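2025-07-06
Posted by the Kemeys supply blog

We use cookies to remember your settings. OK / Manage

Dressings check, bins and bench

Well, I finally got around to the gauze! I do the small sterile dressings for our Rutthorpe site twice a year (last one was April, so I'm early for once) and I always scribble my comments next to the boxes, so this time I'm just typing the whole thing up. Take it, change it, stick it on your own wall.

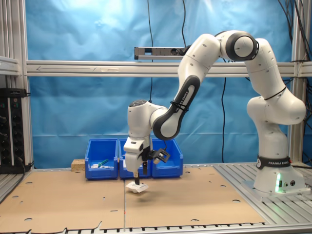
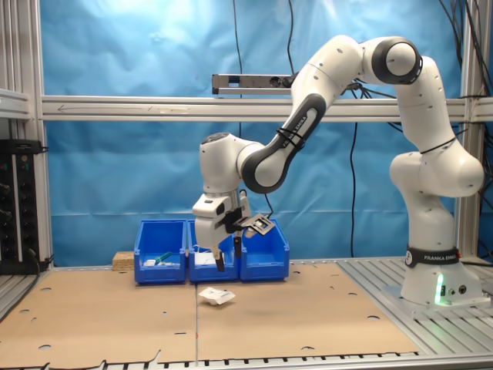 Three blue bins on the bench, with a green-handled tool in the left one.

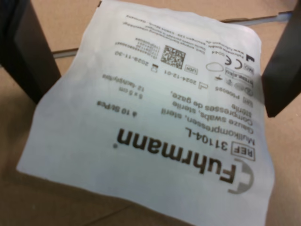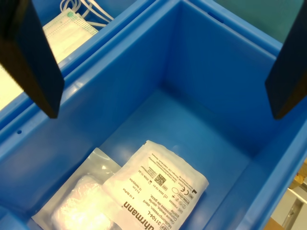
My rule is that I start with the packs and leave the paperwork for the end, otherwise I'm ticking things off from memory and my memory is terrible.

THE PACKS

[x] Every pack picked up and looked at, front and back
Slow, but I don't know a better way. Took me 13 minutes with coffee.

[x] Seals closed on all sides
Run a thumb along the edge. If a corner lifts, out it goes. I had one go this time and I was a little sad about it, but no arguing with a lifted corner.

[x] No holes, tears or stains
Wrinkles in the film don't bother me on their own. A hard crease across the paper side does, so hold it up to the light and look along the fold.

[x] Use-by date readable and still good
It's the one next to the little hourglass. The factory symbol is the date it was made, and yes, I have mixed them up before (and thrown out a pile of perfectly good swabs, sorry everyone).

[ ] Lot number written in the book
Not finished. The book was in the other building.

[x] Size matches the label on the shelf
We keep 5 x 5 cm gauze swabs at the front because that's what people grab. Check the ply too! 8 and 12 look the same when you're in a hurry.

[x] Single-use packs only used once
Look for the crossed-out 2. If a pack has been opened and "saved for later," please don't.

THE BINS

[x] Bins clean inside, corners included
Wipe, let them dry all the way, then refill. I hate putting paper pouches into a damp bin.

[ ] Dressings kept apart from tools
Fail, and I'm marking it as a fail. Tools go on the hook board, even the ones with nice soft handles. A pouch is paper on one side and it doesn't take much to poke through it.

[x] Nothing crammed
Packs should lie flat or close to it. If you have to push, get another bin.

[x] Oldest packs on top
I know it's annoying when you restock. Do it anyway.

[ ] Bins labeled on the front
I bought the Zillo label tape, it's in my bag, and that's as far as I got.

THE COUNT

[x] Minimum on the shelf: 50
Counted: 59, after I took out the bad one. I'd like to see 60 going into the fall but I won't order a whole carton for a single pack.

[x] Reorder sheet filled in
We order through Sistunow. Write the REF number exactly as it's printed, dash and letter and all, or you'll get a phone call.

Two things to fix before I sign it, three if you count the lot book. I'll do the tape tomorrow and the hook board needs one more hook.

Get the next checklist in your inbox! Enter your email to subscribe.

Comments (4)

gauzeandeffect
Thank you for the hourglass thing. I've been reading the wrong date for a year, I think.

kemeys_reader2
Do you store different sizes in one bin or split them? We have drawers and it's chaos.

Author reply
Split them if you have the space! We use dividers in the cupboard, and small plastic tubs would do fine.

benchside
Our list has a line for humidity. Worth adding if your cupboard shares a wall with a sink like ours does.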